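Filed under: Home, Laundry, Small Fixes

I moved the laundry folding out of the bedroom in April of last year and I have been meaning to write it up ever since. A reader named Anong Sukprasert wrote in last week to ask what I use for a folding surface, so I'm finally doing it.

For most of my adult life I folded on the bed. I would bring everything up in one load, dump it out, fold half of it, and then move the rest to a chair when I wanted to go to sleep. The chair was never empty. I had socks in there that I'd replaced twice. When we moved to the place on Plelham, I wanted the folding to happen next to the machines, and I wanted the clothes to leave that room already sorted.

The room has a stacked washer-dryer against the back wall. Stacked machines save floor space, but you lose the one thing side-by-side machines give you for free, a flat top at waist height. I didn't understand how much I had used that top in our old apartment until it was gone. The first month I folded on the floor. My knees did not like it.

I looked at the usual answers. A fold-down wall shelf was the first one. I had the shelf picked out and then found that the only open stretch of wall had a pipe behind it. A rolling cart was the second. I borrowed one from my neighbor Hugo Lemaire and used it for a couple of weekends. It was fine for towels and too small for anything else, and it drifted away from me whenever I leaned on it.

What I ended up with is a standing desk. I already owned it. It had been in the spare room from when I worked at home every day, and I had stopped using it. It has a plain white top and a T-shaped leg at each end, so there is nothing in the middle to kick. I set it at 40 inches, which is higher than most people would want, but I'm tall and I fold standing up. If you share the job with someone shorter, being able to change the height is worth something. My sister drops it quite a bit when she stays with us.

The front edge has a shallow notch in it. I have no use for the notch when I'm folding, though a sheet will sometimes catch on the corner of it.

Then there are the baskets. I used to have one big plastic hamper with a lid, and everything went in and came out in a lump. Now I keep two orange wicker ones up on the desk. The larger one is for whatever I'm working through, and the smaller one is for things that need something done before they get put away, like a button or a stain that needs a second wash. When the small one is full I sit down with it in the evening.

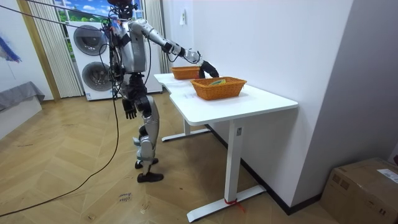
Baskets up on the desk, washer and dryer right behind.

I like wicker for this because it lets air through and because it's light. I don't like it because it snags. If you buy wicker, run your hand around the inside before you pay for it. I went over mine with a nail clipper and took off the ends that stuck out, and I still keep sweaters away from it. A cloth liner would fix that. I've had one on my list for a long time.

A few details for anyone setting up the same thing.

The floor in there is wood, laid in a herringbone pattern, and I worried about water. The washer has leaked once, from the hose connection, and I caught it quickly. I now check the hose by hand on the first of the month. A tray under the machine would be the better answer but ours would have to be unstacked to get one in, and that takes two people and most of a morning.

I tied a bit of red around the bottom of the near desk leg. When the desk gets bumped it creeps toward the machines, and eventually the lower door won't open all the way. The red is there so I look down and remember to check that the foot is where it should be. I should put rubber pads under the feet. I bought a pack and they were the wrong size.

I keep a piece of paper on the desk with the loads on it. Just what went in and when, in pencil. We tried an app for this, called Jevedell, and both of us forgot to open it. The paper gets thrown out when it's full and I start another one. It has cut down on the problem of clothes sitting in the washer overnight, which was my main complaint about my own habits.

The order I do things in has settled down too. I take out one dryer load and put all of it in the big basket. I don't fold straight out of the dryer. I tried that and I kept stopping halfway with the door hanging open. Once it's in the basket, I pull the large flat things first, sheets and towels, and get them out of the way. Then shirts, then pants, and the small stuff last. Socks get paired on the desk and I don't keep singles longer than 3 washes. After that they become dust rags.

Washcloths and kitchen towels I don't fold much at all. One fold and into the pile. I used to do them in thirds because my mother did, and I can't say that anyone in this house noticed when I quit.

One load takes me 33 minutes from basket to drawer if I don't get interrupted. I timed it because my husband thought it took an hour and I thought it took ten minutes. Most of that is walking the piles to the rooms they belong in. I've thought about carrying the basket around with me and handing things out from it, but then the basket ends up in a bedroom and I am right back where I started.

As for cost, the desk was already paid for, so I only count the baskets and the pads that didn't fit. If I'd had to buy a desk new I don't think I would have done it. A kitchen worktable or a secondhand dining table on risers would do the same job. Look for depth before length. You want enough room front to back to lay out a shirt with its sleeves folded in — a narrow console table won't do it, and I say that having tried the one from our hallway.

The light in there could be better. Navy and black socks look the same to me in the evening, so I leave dark loads for daytime when I can. A lamp clipped to the desk is the next thing I'll try. I had one by Trorosine in my old office and it was good, but the clamp broke in the move and I haven't found a replacement part.

I also want to get the detergent off the floor of the hall closet and closer to the machines. There's no shelf for it yet. I don't want it on the desk, since the one time I left it there I knocked it over onto a clean pillowcase.

Next week I'll get to the closet, which several of you have asked about and which is in much worse shape.

Posted Wed 6 February

3 comments

Anong Sukprasert
Thank you for answering my question! We have a stacked set too and I've been folding on top of the chest freezer, which means nobody can get at the ice cream. I never would have thought of a desk. Do the baskets leave marks on the top? Mine would be going on a painted table and I'm a little nervous about it.

dee1043
I did the nail clipper thing on my baskets too, works great. For a liner I used an old pillowcase, cut down one side and pinned around the rim. Took me maybe fifteen minutes. Not pretty but I haven't snagged anything since.

Hugo Lemaire
For the record the cart has locks on the wheels. You have to push them down with your foot. You're welcome to borrow it again if the desk doesn't work out for you.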